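Fabric softener leaving a waxy film in the dispenser drawer
Laundry & Appliances > Washing machines
Asked by Yamila Urrutia

Front loader, 5 years old, cold washes mostly. The softener compartment keeps filling with a grey, waxy layer, and at the end of a cycle there is a puddle of water left in it. I pull the drawer and rinse it under the tap every couple of weeks. I use Brillow softener, one capful, undiluted. The machine is level and the inlet hoses were replaced in April. Is this a blocked siphon or the wrong product? Towels also feel less absorbent than they used to.

2 answers

Stela Dinu
Both, most likely. The softener compartment empties by siphon. Water rises over a small tube under the cap, the flow starts, and the compartment drains. Concentrated softener thickens in cold water and narrows that tube, so the siphon breaks early and the puddle stays behind.

1. Remove the drawer completely. On most models there is a release tab at the back of the softener section.

2. Lift off the siphon cap. Soak the cap and drawer in hot tap water for 17 minutes, then clear the tube with a bottle brush or pipe cleaner. Check the underside of the cap as well.

3. Measure the dose. Bottle caps vary a lot in volume, and a full one is often more than a normal load needs. Look for the line inside the cap and stay under the max mark in the drawer. If the softener is a concentrate, dilute it with an equal amount of water before pouring.
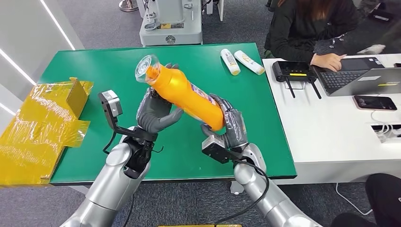 4. Clean the drawer housing. Spray the roof of the cavity with warm water and dish soap, scrub the water jets with an old toothbrush, and wipe dry. Residue up there drips straight back into a clean drawer.

5. Run an empty hot cycle with no product, then check the compartment. A few millilitres of water left over is normal — a full compartment is not.

For the towels, skip softener entirely for a few washes. It coats the fibres, and the coating reduces absorbency.

lenik_11
had the same on mine, just use vinegar

Stela Dinu
Check the manual before doing that regularly. Some manufacturers advise against vinegar on account of the rubber seals.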